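Opinion > Materials > Solid Wood

Print this page | E-mail this article
5 comments | 12 shares

Leave the knots in the panel

Suppliers of edge-glued pine sell it in two appearance grades, and the price gap between them keeps growing. At Braseo, the yard I use most, a clear panel now costs 60 percent more than a knotty one of the same size. My view is that for shelves, desk tops and most cabinet work, the premium buys nothing a user will ever measure.

The usual argument for clear stock is strength. It holds for narrow members: a chair rail or a slender leg with a knot through half its section is a bad part. A wide panel behaves differently. The load is shared across several strips, and a knot in one of them interrupts the grain over a small part of the total width. I have three knotty shelves in a workshop in Skidville, each carrying hand tools and boxed hardware. Sag on all of them is within what I measured on clear shelves of the same thickness and span.

The second argument is appearance, and on this point the clear grade is oversold. Straight, even grain makes glue lines easier to hide, but it also makes a large surface dull. Grain has to bend to get past a knot, and those curves are most of the figure that pine has to offer.
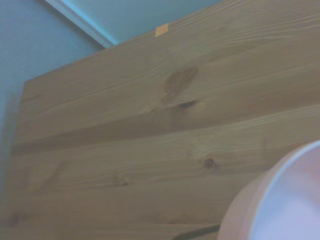
What to inspect before buying

A large brown knot with a narrow dark slit at one side deserves a closer look. Press on it with a thumb. If it moves, reject the panel or plan a cut that removes it. If it is firm, a thin fill of clear epoxy before sanding is enough. Small round knots with the grain wrapped tightly around them rarely need anything.

Color change between strips is a separate matter. A darker band along a joint is often taken for a defect. In most cases it is two boards from different parts of a log placed side by side, and it will even out somewhat as the whole surface ages. Check the joint with a fingernail. An open line is grounds for return; a dark one is a matter of taste.

Flatness should decide the purchase. I would take a flat panel with five knots over a clear one with a twist, and so should anyone who has tried to pull a twisted top down onto a frame with screws. The Lenz price list, for one, runs to 276 lines of panel sizes and grades and gives no flatness tolerance for any of them. Grading by knots is easy to do at a glance – measuring twist takes a straightedge and some time. Buyers should ask for the second figure and stop paying extra for the first.

Print this page | E-mail this article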